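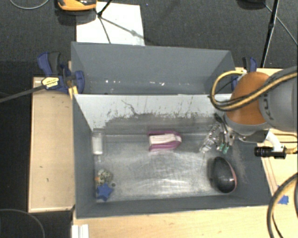
The Plekover over our front bin, fingers down among the odds and ends.

Plekover bin-picking kit review: four weeks of rummaging
By Áine Rafferty
2021-04-27

I'll start with the thing people keep asking me, which is whether you can buy one of these kits, bolt it onto an arm you already own and have it picking stuff out of a box by teatime. Yes, if you get up early and your tea is late! I had mine picking badly by the end of the first day and picking well enough to show other people by the end of the first week. It then took me the rest of the month to work out which of its bad habits were its fault and which were mine.

The Plekover comes from Mulligan, who sell it as an add-on for small arms. You get the gripper with its thin fingers, a set of soft tips, a little camera on a bracket, the cabling, and a licence for the picking software. You don't get an arm, bins or a computer, and you need all of those. I already had an arm at our workshop in Staston, a grey one with burnt-orange covers on the joints, so I was only in for the kit and a pair of bins. If you're starting from nothing this is a very different sum and probably a different review.

What I wanted it for

We sort returns and leftovers. Small mixed plastic things mostly, all shapes, which arrive tipped together and have to be separated before anybody can do anything useful with them. It's dull work and it wrecks your wrists. I didn't expect a robot to take it over completely, I just wanted it to move the easy bits from one bin to the other while we got on with the fiddly ones. So my test was simple: a few objects in the front bin, rear bin empty, press go, see what ends up where.

I should say I'm not an engineer. I can follow a wiring diagram and I own a torque wrench, and that's my lot.

Fitting it

The gripper went on without any bother. The bolts are the right length (you'd be amazed how often they aren't) and there's a locating pin so you can't put it on twisted. The camera bracket is a curved white thing that hangs under the arm and holds the camera, a small black cylinder, out to the side. I thought it looked flimsy when I unpacked it. It isn't, I've knocked it with my elbow more than once and it has stayed put and stayed calibrated.

The hose and cable are where I lost my patience. They're supplied at one length and that length is too long for an arm my size. You can see them looping out past the joint in the photo, and that is the tidy version. Every time the wrist turned in the first couple of days I stood there wincing and waiting for it to snag on something. There are clips in the box, but they're sized for something fatter than the hose and they slide. I've ended up leaving a generous loop and limiting how far the wrist can turn, which works fine but costs you a bit of reach into the corners. Mulligan, please, two lengths of hose. I'd pay extra.

The bins need to be fixed down. The manual mentions this in one line near the back, as if it were a matter of taste. The first time the fingers came down a touch too close to a wall the whole bin shuffled sideways, and after that every single pick was off by the same amount and I spent an hour blaming the camera. I've got them held with ordinary blue bar clamps from the tool wall now, and they haven't budged. Do it before you switch on.

Getting it going

The software is good, better than I expected from a company this size. You show it the floor of the bin, you show it the walls, and it works out the rest. There's a slider for how cautious it should be. At the timid end it hovers about like someone choosing a chocolate, and at the bold end it goes in like a heron. I keep mine nearer the timid end.

You don't have to teach it each object, and that was the selling point for me, with the muddle we get. It looks for something it thinks it can pinch and has a go. If it misses, it looks again. You can set how many goes it gets before it gives up on a thing and moves on, and I have that at 3. Any higher and it'll sulk over one awkward lump while everything else sits waiting.

What it likes and what it doesn't

Solid, matt things with a bit of height are a dream. The blue star that lives in our test lot gets picked over and over, from pretty much any angle, and I've grown rather fond of watching it. Anything long with straightish sides is good too, as long as it isn't lying tight along a wall.

Smooth rounded things are middling. There's a big black oval in the test lot that the kit finds without trouble, and then about half the time the fingers close on the curve and it slips out. I had better luck once I turned the closing speed down, so if you have a lot of rounded stuff, go there first.

Clear plastic is the weak spot. I'd read as much in the small print, but I hadn't taken in how much of our stuff is clear or partly clear until I watched the camera look straight through it. A see-through wrapper or tub under a strong light is mostly a set of shiny patches, and the kit will make for a shiny patch as though it were an object all by itself. It does sometimes get hold of the thing that way! But I wouldn't want to rely on it. Moving the lamp so it came in lower helped more than any setting in the software did. If clear packaging is your main business then ask for a demonstration with your own bits before you part with any money.

The floor of the bin matters too. Mine are old and the floor of the front one is scuffed to a silvery shine, all pale scratches and bright streaks, and early on the kit kept trying to pick up glare. You can teach it to ignore the floor by running the set-up again with the bin empty, and I do that now whenever I shift the lights. A matt liner would probably sort it for good. I keep meaning to buy one.

And the corners, oh, the corners. Small things drift into them, and with sloping bin walls the fingers have to come in at just the right lean or they scrape down the side. With my wrist limit on, some spots are out of reach altogether. I give the bin a bit of a stir by hand with the arm stopped, and carry on.

The fingertips

The tips are teal-green and they're the part that does the hard work. They're grippy when new and they get less so. Mine were noticeably slicker after a fortnight, mainly I think from dragging against bin walls while I was still finding my settings, and a wipe with a damp cloth brought them most of the way back. A spare set is £138, which made me say a rude word out loud in the office. They're a push fit and take moments to swap, so at least you aren't paying with your afternoon as well.

The fingers themselves are slender, and that's a proper advantage in a messy bin. Our last gripper was a chunky thing that couldn't get down between two objects without shoving both of them away. These slip in nicely. The price of that is they won't lift anything with real weight to it, and I wouldn't ask them to.

Speed

If you've watched the video on the sales page, lower your hopes a little. On my cautious setting with a mixed lot, my best full hour was 138 picks, same number as the price of the tips, which I swear is chance. A typical hour is less than that. I can beat it by hand for the first ten minutes and then I get bored and want a biscuit, and it doesn't.

It's quiet, by the way. I can take a phone call next to it.

Support

I rang Mulligan's support line in Stomham twice. The first call was my shuffling bin, and the chap was very kind about it and did not laugh, though he'd clearly heard it before. The second was about a licence that decided it had run out when it hadn't. That took a day and a half to put right and the kit wouldn't run at all in the meantime, which I think is poor. If the thing is mine and it's bolted to my arm, it should be able to do its job while the paperwork gets untangled. They've said an update in June will let it carry on for 60 hours if it can't confirm the licence. I'll believe it when I see it, but good if so.

The written manual is decent on the software and thin on everything else. I've scribbled all over mine.

Would I buy it again?

I would, for our sort of mixed small stuff, and with the lamp and clamps sorted out beforehand. I wouldn't buy it for clear packaging, or heavy parts, or for anyone who can't spare a person to keep half an eye on it for the first month. Ours is staying on the arm and I've ordered the spare tips (through gritted teeth).

Score: 4 out of 5. It would have been a bit more with a shorter hose.

Good: thin fingers that get down between things, no teaching of each object, sturdy camera bracket, quiet.
Less good: clear plastic, hose length, sliding clips, price of tips, the licence business.

If anyone has found a matt liner that stays flat in a bin with sloping sides, leave me a comment – I've tried cutting down a rubber mat and it just curls up at the edges.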